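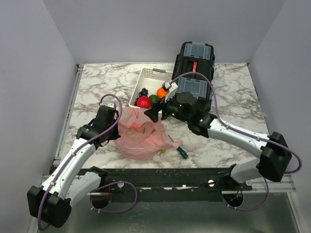 フランロウ共同作業室 荷づくりと片付けの打ち合わせ 議事録

開催日:2022年11月11日
出席:カイエタノ・パストール(進行)、リン・マティアス、モンセラット・イバラ、ケンドラ・トレンブレイ(記録)
欠席:マクシミリアーノ・コルデロ(メモを事前にいただき、途中で読み上げました)

1.はじめに
パストールさんより、寒くなってきたなか集まってくださってありがとう、というごあいさつがありました。イバラさんが焼き菓子を持ってきてくださり、みんなでお茶をいただきながらの始まりとなったため、本題に入るのが少々遅くなりましたことを記録係としてお詫びしつつ、とてもおいしかったことも書き残しておきます。

2.前回からの持ち越し
トレトネスの集会所へ届けた果物のかごは、先方にたいへん喜ばれたそうです。お礼のはがきは入口の掲示板に貼ってありますので、まだの方はぜひ読んでください。かごの返却については話が途中になっていましたが、先方で使い続けてもらってかまわない、ということで全員一致しました。

3.白いかごの使い方
マティアスさんから、白いかごに果物と小物を一緒に入れてしまうことがあり、あとから来た人が迷う、との指摘がありました。オレンジのような丸いものは転がるのでかごに入れたくなる、その気持ちはよくわかる、とイバラさん。しばらくあれこれと話し合い、12月のお届けが終わるまで、白いかごは果物を優先することに決まりました。小物は別の入れものを探します。マティアスさんのお宅に使っていない缶があるとのことで、次回見せていただきます。
なお、かごを買い足す件は、スカサノの店で一つ428円のものが見つかったという報告がありました。形も感じがよいそうですが、今あるもので足りるかどうか、12月の様子を見てから考えます。

4.ピンクの袋
ビニール袋の置き方について、コルデロさんのメモを読み上げました。以下はそのままの文面です。
「ピンクの袋は色がはっきりしていて見つけやすく、私は好きです。ただ、口を開けたまま台に置いてあると、中身を入れる途中なのか、もう出してよいのか、あとの人にはわかりません。入れ終わったら口を軽く結ぶ、という約束にしてはどうでしょう。固結びは勘弁してください。」
最後の一文で笑いが起きましたが、内容には皆さん賛成で、そのまま約束ごとに採用となりました。結び方はイバラさんが当番の方に見せてくださるそうです。袋の買い置きの予算は、これまでどおり一回800円までとします。

5.工具箱の置き場所
今回いちばん長く話したのがこの件です。荷づくりのときも工具箱が台の上にあったほうが便利だというマティアスさんと、食べるものと並べるのはどうも落ち着かないというイバラさんとで意見が分かれました。どちらのおっしゃることももっともで、記録係も聞きながら何度もうなずいてしまいました。
パストールさんから、荷づくりを始める前に工具箱を一度棚へ移し、終わったら台に戻す形ではどうか、と提案があり、お二人とも、それならやってみましょうとのことでした。棚の下の段を空けておきますので、ほかのものを入れないようお願いします。12月にもう一度感想を持ち寄ります。

6.作業台の手入れ
白い大理石模様の天板は、灰色の筋が入っているせいで、細かいごみや汁の跡が模様にまぎれて見えにくい、という声が出ました。エネさんの教室の方々も同じことを話していたそうです。拭き残しがないように、手前から奥へ、最後に四隅、という順番で拭くことにします。布巾は固く絞ってください。使った布巾は流しの横に干して帰りましょう。

7.12月のお届け
今のところ、お届け先は8軒、荷づくりの日に来られる方は5人です。少し忙しくなりそうですが、早めに始めれば昼過ぎには終わるだろう、とパストールさんは見ておられます。手伝える方がお近くにいらしたら、ぜひ声をかけてみてください。初めての方も大歓迎です。
オレンジの注文はイバラさん、添えるカードはトレンブレイが受け持ちます。カードの文面に入れたい言葉がありましたら、入口の箱に紙で入れておいてください。字の大きさのご希望もどうぞ。

8.その他
・棚の奥から持ち主のわからない手袋が片方出てきました。入口のかぎ掛けに下げてあります。
・お茶の葉がそろそろなくなります。次回はマティアスさんが持ってきてくださいます。
・コルデロさんには、記録係から今日の決定事項をお伝えします。

次回は12月、荷づくりの前に集まります。日にちは掲示板でお知らせします。

記録:ケンドラ・トレンブレイ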